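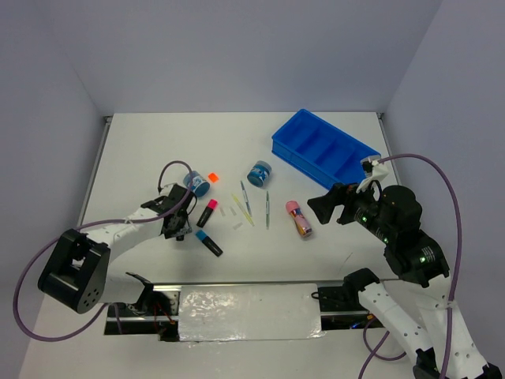 Henport workshop gets its two-armed sorting bench back in order

The small sorting bench at the Dulberg workshop in Henport is back on the day rota after a stretch of maintenance that took in its cables, its mountings and the long metal rail that carries both arms. The work was finished in October 2026, and the people who look after the bench say they are very pleased to have it running again, not least because so many visitors ask after it when they call in.

For anyone who has not been down to see it, the bench is a white table with pale grey walls on three sides, and a pair of robot arms that reach in from the two front corners. Its daily bread is stationery – pens, markers, little jars and so on – which the arms are meant to pick up and put away in a divided blue container.

Most of the trouble over the summer came down to cable routing. Each arm has a purple cable that leaves the top of the gripper end and runs back in a big loop, and the loop has to be generous enough to let the wrist turn without tugging, yet not so generous that it flops down among the pens. Lakska, the firm that holds the service contract, had been called out more than once for an arm that stopped halfway through a reach, and each time the cause was a cable pulled a little too tight at the connector.

The new routine is a simple one, and rather a nice one to watch. With the power off, each arm is moved by hand to its furthest reach, left there while the cable is looked over from end to end, and then brought back to the middle of the table where the two grippers come closest together. Only when both cables have been checked in both positions does the bench go back on, and it then has to do 30 clean picks in a row at low speed before the day's work can start.
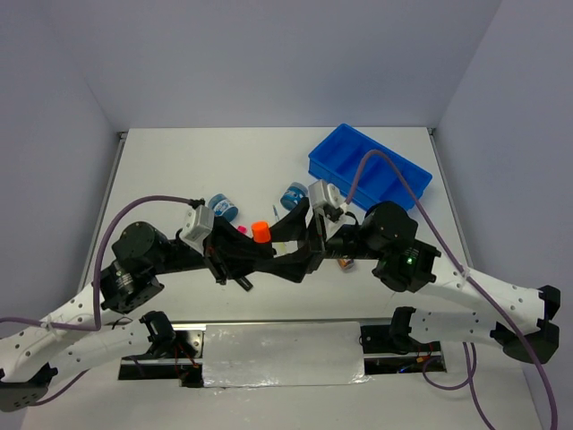
Reading time: 3 minutes

The middle of the table gets the most attention, and quite rightly so. The grippers can come so near to each other there that their fingers all but touch, and an arm that has slipped even slightly on its mounting will show it at that spot before it shows it anywhere else. Each arm is held to the rail by a black bracket, and the bolts in both brackets are now checked every 8 days. The old habit was to leave them until something rattled – a habit a good many of us will recognise from our own sheds and kitchens.

The small white camera units that ride on the grippers have had a going-over as well. They are wiped with a dry cloth, looked at for any sign of twisting and then tested against a plain card laid on the table. A knock from a jar lid can be enough to turn one, so the test is repeated after any spill or collision, however gentle it may have seemed at the time.

Spare cables and brackets came from Aasen, which had the full order ready a good deal sooner than the workshop had dared to hope. The bill for parts was £708, and with Lakska's labour added the whole job came to £1,166, paid out of the workshop's ordinary repair budget.

Since the restart the bench has been kept on short runs with a mixed handful of items on the table, jars on their sides included, as these are what the arms have always found most awkward to take hold of. Speeds will be put up bit by bit if the brackets stay tight. Lakska is due back in November to look over the wiring in the rail, and the bench will be off for the morning while that is done.

Visitors are welcome during normal workshop hours, and are kindly asked to keep bags and coats off the front rail.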